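Landton Mill Open Day: Go For The Looms, Stay For The Dye House

I have wanted to get inside the old blanket mill at Landton ever since we moved to this side of the valley, and this November they finally opened the doors to anyone who cared to turn up. Tickets were 15 dollars with tea included, and I would have paid it for the noise alone!

Lucie Nguyen took our group around. She started in the finishing room at nineteen and now runs the weaving floor, and she knows every machine by its temper (her word). There were 24 of us, which felt like plenty once we were squeezed between the looms. You get foam earplugs at the door. Put them in. When the first Gurklow loom started up I felt it in my teeth, and a little boy in front of me laughed so hard he had to sit down.

The big surprise for me was the warping. I had always pictured weaving as the slow part, but getting a loom ready can take far longer than making the cloth. A wide blanket needs 3,000 threads, all wound on at the same tension and in the right order, and if one goes slack you see it as a ripple down the whole length. Lucie showed us a ripple. I couldn't see it. Then she tilted the cloth toward the window and there it was, plain as a crease in a bedsheet. 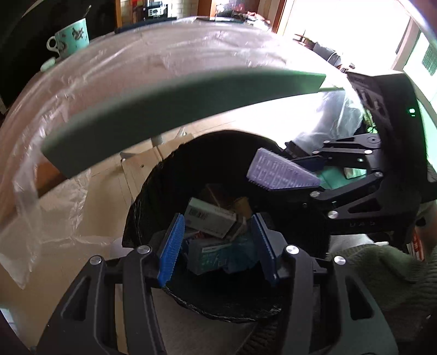 Waste was the subject I most wanted to ask about, as I spin at home and feel guilty over every scrap. The mill keeps its wool ends sorted by color, and the clean ones go back to be carded again for a heavy gray yarn they call Hawthorne. It's a lovely thing, flecked all over with whatever was on the looms that month. Packaging is a harder problem, and a pile of it in a black bin is a familiar sight to anyone who orders yarn by mail. Lucie would like to see more cones arrive in returnable crates, and they are talking to their suppliers about it.

After that we crossed the yard to the dye house, and if you only have time for one building, make it this one. Nighat Ghumman mixes the colors and keeps 200 of them in card folders, each with a snip of wool and her notes in pencil. She let us smell the lanolin in the undyed fleece and passed around a deep mossy green named Grastus that I have been thinking about ever since. Her tip for home dyers: let the pot cool overnight with the wool still in it. I've been lifting mine out far too early.

Tea was in the old counting house, with very good ginger cake — get in line early, it goes fast. The shop next door sells seconds at half price, and I came home with a blanket whose only fault is a crooked label.

Parking is on the grass behind the mill, so wear boots. The stairs to the weaving floor are steep, but there is a lift if you ask at the desk. The next open day is planned for spring, and the dye house will be running a morning class in the same week. I've already put my name down.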